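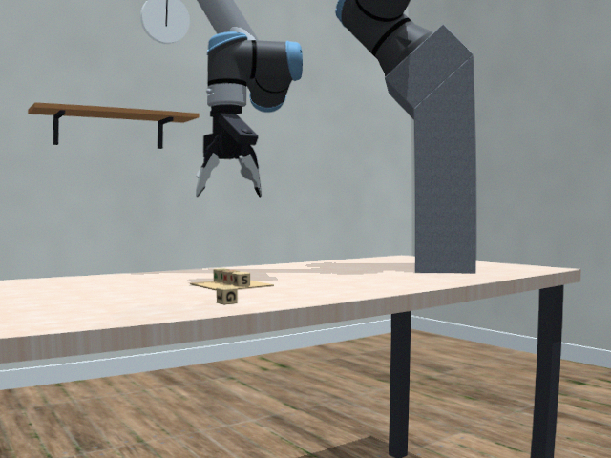

4. Setting up the letter block scene

Use this section after you have installed the simulator (section 2) and made a student account (section 3). It covers loading the scene, checking the arms, and making a first practice run. Teams that already have a working scene from July should still do steps 4.1 and 4.2, as the old scene file will not load in the current version.

The scene has a long table, a flat square board, and four small letter blocks. The first task in the Plavado club program is to pick up one block and set it back down on the board. Spelling tasks come later, in section 6.

What you need

A club laptop, or a home computer that passed the check in section 2
Your team's login
The scene file, letters_table, from the Plavado shared folder
A mouse with a scroll wheel. A trackpad will work but turning the view is slow.

4.1 Load the scene

1. Start the simulator and log in with your team name. Do not use the guest login. Guest runs are erased when the program closes.

2. Choose File, then Open Scene, and select letters_table. The first load can take nearly 30 seconds. The window may go gray during this time. Leave it alone.

3. When the table appears, press Pause. The word PAUSED shows in the status bar.

4. Choose File, then Save As, and save a copy with your team name at the front, for example Walitz_letters_table. Work only in your copy.

Caution: Do not save over the shared file. Every team loads from it, and a moved block or a renamed joint will show up on everyone's screen the next time they open it.

4.2 Check the starting position

1. Hold the right mouse button and drag until you are looking at the table from the front, with the shelf on the wall behind it. Scroll to bring the table closer.

2. Check that the gripper is well above the tabletop and that its fingers are open and pointing down. If they are closed, open the Gripper panel and click Open.

3. Check that the blocks are on the board. One block sits at the near edge and hangs over it a little. Leave it there. It is part of the starting layout and the scoring script expects it.

4. Find the block with the G on its front. This is the block for your first run.

5. Open the Arms panel. Arm A is the one at upper center, above and to the right of the blocks. Arm B should be set to Hold and should stay that way for all of section 4.

Note: The simulator uses the words left and right from the viewer's side, as seen in the front view. If you turn the view to the back of the table, left and right in the panels do not change with you. Most wrong-way moves in the first week come from this.

4.3 Set the limits

1. In the Arms panel, select Arm A and click Limits.

2. Set Speed to 20 percent. Teams may raise this after their mentor has signed off on three clean runs.

3. Set Lowest Height to 2 centimeters above the tabletop. This stops the fingertips from being driven into the board.

4. Set Step Limit to 4,000. A run that reaches the limit stops by itself and is saved as unfinished.

5. Click Apply. The numbers turn from gray to black. If they stay gray, the limits have not been set - click Apply again before you go on.

Caution: Limits are stored with the scene, and opening a fresh copy clears them. Check them each time you open the file. The same habit will be required when your team moves to the real arm in section 9.

4.4 Make a practice run by hand

One person drives and one person reads the steps out loud. Trade places after each run.

1. Press Play.

2. In the Move panel, choose Tool. Use the arrow buttons to bring the gripper over the G block. Stay high while moving sideways.

3. Switch to the top view (press T) and line up the fingers so that one is on each side of the block. Press F to go back to the front view.

4. Lower the gripper with the Down button. Use short clicks for the last part. Holding the button sends a string of moves, and the arm will finish all of them after you let go.

5. Click Close. Wait for the Gripper panel to show Contact.

6. Raise the gripper until the block is clear of the others. Move it over an open part of the board.

7. Lower the block, click Open, and raise the gripper before moving away.

8. Press Pause, then choose Run, Save Run. Add a short comment saying who was driving.

If the block tips over or slides off the board, do not try to rescue it. Press Pause, choose Run, Reset, and start again at step 1. A reset puts all the blocks and both arms back where they were. It does not clear the limits.

4.5 Common problems

The arm does not move when I press the arrows.
Look at the status bar. If it says PAUSED, press Play. If it says HOLD, you have selected Arm B. Go back to the Arms panel and select Arm A.

The gripper closes but never shows Contact.
The fingers are too high or turned the wrong way. Open them, go to the top view, and line up again.

The block jumps when the fingers touch it.
Speed is set too high, or one finger came down on top of the block. Check section 4.3, step 2.

The wall or floor is flickering.
Turn off Soft Shadows in the Display menu. This happens on the older Doditz laptops and does not affect the run.

Saved runs are missing.
Check that you logged in with the team name. If you did, send the file name to Aurelio Serrano before you close the program.

Go on to section 5, Recording a run for scoring, when each member of the team has one saved run with the G block.

Section 4 last revised 20/10/2023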